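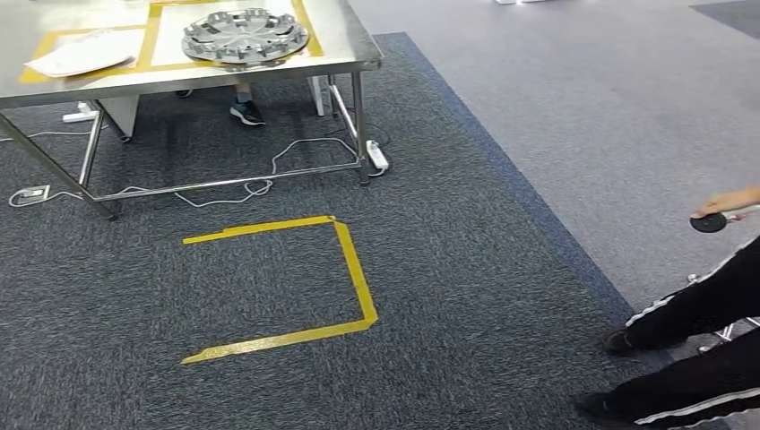

4. Marking out and staffing the bench station

This section covers the wheel cover bench at the Vekosville depot after the change to assisted sorting. It replaces the section of the same number in the October issue. Read section 3 (Power and isolation) first. The Stergiou arm must stay isolated until step 14.

4.1 What changes at the bench

Under the old method one person picked a cover from the cage, checked it, wiped it, wrote the grade on a slip and carried it to the rack. Under the new method the arm does the picking and racking. Checking and grading stay with people.

Two roles are set for each bench:

Bench operator – seated behind the table. Presents each cover, checks the face and the clips, and enters the grade.

Floor operator – standing. Clears stoppages, swaps cages and handles any cover the arm has refused twice.

The roles swap every 40 minutes. The swap is part of the rostered work and is not a break. Both people must be signed off for both roles before the station runs with the arm live. A person signed off for the bench role only may work at the station with the arm isolated.

Grading targets from the manual line do not apply here. The arm sets the pace of racking, but the bench operator sets the pace of presenting, and the arm will wait for as long as it has to. Supervisors must not shorten the wait time in the Vodumico settings to raise output.

4.2 Marking the tabletop

Use yellow floor tape. Other colours are reserved for fire and first aid markings at this site.

1. Clear the tabletop and wipe it with the approved cleaner. Let it dry before taping.

2. Mark the outer rectangle of the work zone. Lay the front strip first and work back from it.

3. Divide the rectangle into a left half and a right half. The right half is the present zone, where covers go. The left half is for paper and anything else the bench operator needs to hand.

4. Press the tape down with a plastic scraper. Do not use a blade on the table.

5. Open Vodumico and select Bench, then Zones, then Learn. Wait for both halves to show on the screen. If only one shows, the dividing strip has a gap in it or is reflecting light. Replace the strip and repeat.

NOTE: A cover may sit a little over the tape at the front of the present zone and still be read. If the hub is over the line, the system will refuse it. Move the cover back and press Retry. Do not move the tape to suit one large cover.

NOTE: Loose paper in the left half is ignored by the arm but not by the camera. If a sheet has curled, it may be read as an edge. Flatten it or take it away.

4.3 Marking the floor

6. Mark the standing square in front of the table. This is where the floor operator waits while the arm is moving.

7. Leave one side of the square open. The open side is the way in and out, and it must face away from the swing of the arm.

8. Check that a person standing in the square can reach the hand stop without leaning. Have the shortest and the tallest person on the roster try it.

9. Enter the position of the square in the station record. If the table is later moved, the square must be lifted and laid again.

Tape does not hold well on carpet. At stations on carpet, check the floor marks at the start of every shift and replace any strip that has lifted or shifted at a corner. Hard-floor stations are checked weekly.

CAUTION: The standing square is a waiting place and not a guard. The arm does not know that it is there. Stepping outside it does not stop the arm.

4.4 Cables

10. Route all leads for the station to the nearest floor outlet. Do not run a lead across a walkway.

11. Gather spare cable length behind a table leg and tie it. Keep power strips off the floor where the table has a bracket for them.

12. Sit in the bench operator's chair and move both feet through their full range. If a foot touches a cable, route the cable again.

CAUTION: Step 12 must be done by a bench operator and not by the installer. At the first trial station the installer passed the cabling, and it was then failed by the first person who had to sit there for a shift. A station is not open until a bench operator has signed the cable line on the record.

4.5 Hand tool

Each station has one suction pad on a handle for lifting covers without touching the face. It belongs to the floor operator and stays on that side of the station.

13. Test the pad on a flat offcut before the shift. Replace the pad if it does not hold for a slow count of five.

Do not use the pad on:

- covers with open slots close to the hub, if the pad cannot seat fully on solid metal
- any cover that is being held by the arm
- the arm itself, or the gripper fingers

If the arm has dropped a cover on the floor, press the hand stop, wait for the lamp to go steady, then lift the cover. A dropped cover goes back to the bench operator for a fresh check, even if it has already been graded.

4.6 First run

14. Confirm that both operators are in position. The floor operator calls "clear" and the bench operator repeats it. Only then restore power to the arm.

15. Present one cover face up in the right half of the zone. Enter the grade. Keep both hands behind the rear strip until the arm has left the zone.

16. Watch the full cycle. The floor operator confirms that the cover has been placed and not dropped.

17. Repeat with covers of at least three patterns, including one with slots around the rim. If the arm picks any of them by a slot edge, stop and report fault code 551. Do not try to correct the grip by turning the cover.

18. Run the rest of the trial cage. A full trial cage holds 122 covers. Stop at the end of the cage even if there have been no faults, and complete the station record together.

4.7 When the grade is in dispute

The system shows its own suggested grade once the operator has entered one. Where the two differ, the operator's grade stands. The difference is logged against the station and not against the person. Skenodetti has agreed that these logs will not be used in individual reviews, and the screen that once listed differences by name has been removed from version 2 of the software. If you still see it, your station has not been updated. Tell your supervisor and keep a note of the date.

Operators who graded by sound on the manual line (tapping the rim to find loose clips) should keep doing so. The camera cannot find a loose clip. Allow for this when rostering: a bench operator who cannot hear the tap over nearby work needs a quieter station and not a faster one.

4.8 Stopping and handing over

19. Finish the cover in hand. Do not leave a graded cover in the zone.

20. Press Park and wait for the arm to fold.

21. Tell the incoming pair about any refused covers, any tape replaced and any cable moved. A written note is enough if the pairs do not overlap.

22. Sign out both roles.

If only one operator is present at changeover, the arm stays parked. There is no single-operator mode for this station. Requests to run one should go to Stavros Kontogiannis in site operations and will be refused until section 4.1 has been reissued.

Section prepared by Indira Kamath, methods and training. Issued Feb 4, 2021.

Comments (4)

bench3_arvo
Step 8 needs a line for people who use a stool for the floor role. We have one and the reach is different sitting. Otherwise this matches how we set ours up.

Indira Kamath
Agreed, it will go in the next issue. Until then test the reach seated as well and write both results in the record.

mlk
What is the rule if the swap falls in the middle of a cage? We have been finishing the cage first and some nights that runs well past time.

S. Kontogiannis
Swap on time. Park the arm, change seats, call clear, carry on. The cage count is kept when the arm is parked so you won't lose it.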